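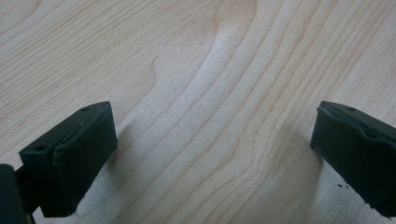 The two fingers of a hand-held gripper, open above a wooden surface.

Driltinell staff to teach robots by hand at Omham works
Aug 13, 2024

Workers at the Driltinell fittings plant in Omham have begun using hand-held grippers to show robots how parts are picked up and packed.

The project, known on site as Pallidar, is meant to move most of the packing of small hinges and brackets to robot arms by October. Staff carry out the job themselves with the grippers, and the recordings are used to train the arms. Over 1000 recordings have been made so far.

Six packers have been taken off the line to do the work, which is run with the engineering firm Pichler. They work in shorter shifts than before and keep their line rate of pay.

Production manager Wenceslao Zúñiga said the packers had been chosen for their experience with awkward parts.

"A new starter needs weeks to learn how to lift a thin bracket off a flat table without scratching it," he said. "The people doing this have done it for years, so we asked them first." 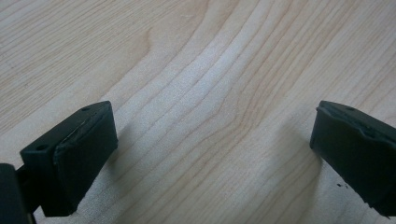

The gripper's dark fingers show some wear along their upper edges.

Each session starts with the gripper open and nothing in it. The packers were slow at first, Zúñiga said, and several found the tool tiring on the wrist. A table was lowered after complaints in the second week, and breaks are now taken every hour.

Wear is another matter the plant is keeping an eye on. Operators have been asked to report any pad that starts to lift or fray, and to wipe the table down between sessions.

Driltinell employs 525 people in Omham. The company said there would be no compulsory redundancies in packing this year, but it has stopped filling vacancies there. Packers who leave the line will be offered training in machine setting or inspection. Staff representatives have asked for the same promise to be made in writing for next year, and talks are still going on.

Some packers also want to know whether they will be paid extra if their recordings are used at other plants. Zúñiga said that had not been settled.
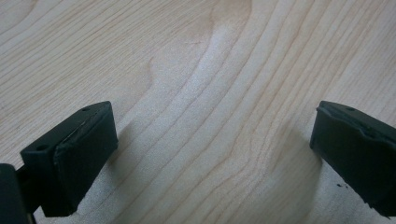
What happens next

The first arm is due to be tested on one hinge line, with a packer beside it to clear faults. Night shifts will not change during the test. Staff with questions about retraining can ring the personnel office on extension 1234.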